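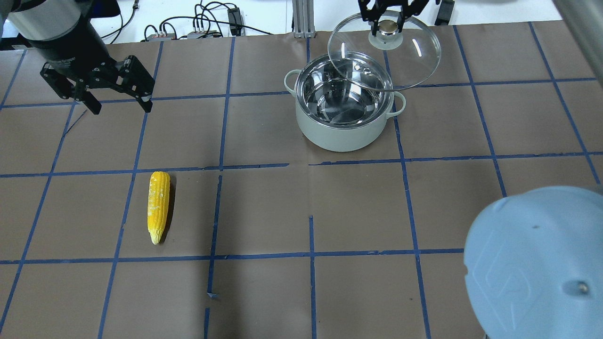 Open shelving in kitchens needs to stop. I said it in December and got yelled at, so saying it again. We rent a place in Karden, 40 steps up, kitchen the size of a parking space, and the previous people took every cabinet door off. Every one. So now the pots live in public. And fine, a sage-green pot with a glass lid looks nice, I'm not made of stone, I'd leave that one out too. But that's one pot. Where does the ugly stuff go? The dented colander. The plastic tubs. Those need a door, and a door is exactly what got taken away.

The magazines never show grease. Grease goes everywhere. Eight days after a full scrub I ran a finger along the top shelf and it came back yellow — and we barely fry anything. Plates you don't use every day get a film on them. So you wash clean plates. Think about that, washing clean plates, on a weeknight.

People say it makes you own less. Does it? My neighbors have open shelves and a hall closet stuffed with everything that used to be in the kitchen. Same amount of stuff, longer walk.

And it's being sold as the cheap option, which gets me. Antunes, the hardware place down the hill, wants $106 for one plank and two brackets. One plank! A secondhand cabinet from the Vundo lot is less than half that and comes with the doors on. Ugly doors, sure. Paint them. Takes a weekend, maybe two if your slow like me.

Landlords like shelves becuase there are no hinges to fix. Fair enough for them. I'm the one with the sponge — and I've asked for my doors back, in writing, twice now.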